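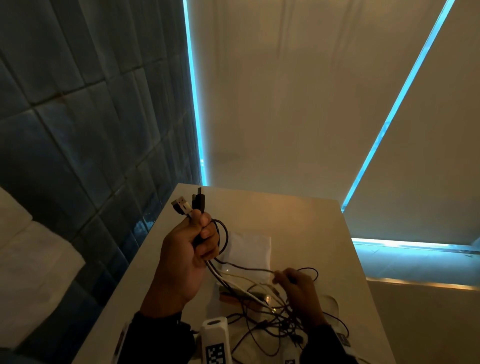
Home | Posts | Replies | Media

Savita Yadav
March

Equipment planning season again, friends, so get comfortable, I have a few thoughts (I always do).

We're pricing a second arm for the small-parts bench at Kitstead, and the arm is the easy line to fill in. Ramska quoted us $798 for the gripper fingers alone, which made me put my tea down!

My plea to anyone writing a budget this spring: put the cables in it. Spares, ties, labels, a bin to keep them in. Black, white and beige cords all get into one knot and then somebody's afternoon is gone.

Manju Semwal keeps our list, bless her, and she now allows 7 spare leads per station and two hours of sorting a month. I used to think that was generous. I don't anymore. 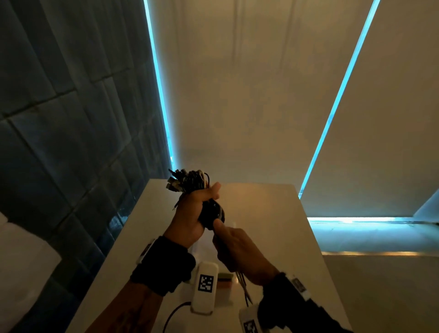 Should you buy the service plan in the first year?
Wait until the warranty is close to running out, then ask for the price again in writing.

Pathak is sending their numbers next, and I'll post how they compare once I've had a proper sit-down with them.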